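Every September the same thing happens. A baseball club that has been out of the race since the spring calls up a starter with a big arm, he throws well against tired hitters, and by winter he is the future of the franchise. Cludcombe have done it again with Xie, and I don't believe a word of it yet.

Look at what he did. He pitched 23 innings in the majors, most of them against sides who had already packed for home. Before that he had 61 innings at Kultia, in a league where the parks are huge and a lazy fly ball dies on the warning track. His strikeouts were good. His walks were not, and the club's own preview skips over them in half a line.

I'm told the new slider changes everything. Perhaps it does. I was told the same about the last two lads who came up with a new slider, and one of them is now in the bullpen at Lundovia, pitching the sixth when they're five runs down.

What bothers me more is the money. Cludcombe let a perfectly decent veteran walk over the winter to clear a place in the rotation. He was dull. He also gave them 303 innings over two seasons, and somebody has to throw those now. If Xie's elbow or his control goes in May, the next man up is a reliever who hit .311 as a college outfielder and still looks like one on the mound.

I'd have started him in the minors and let him earn it. Clubs used to do that without anyone calling it an insult.
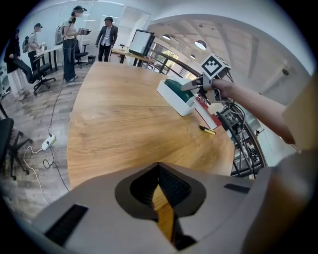 Baoshan Peng thinks I'm being unfair, and wrote to say that you can't learn to get big league hitters out by facing people who aren't big league hitters, and that the walks came down in his last three starts anyway. Three starts is a fortnight's work. I'd want to see the walks stay down through June, with the bullpen worn out and the other dugout holding a proper book on him, before I gave up a rotation place for it.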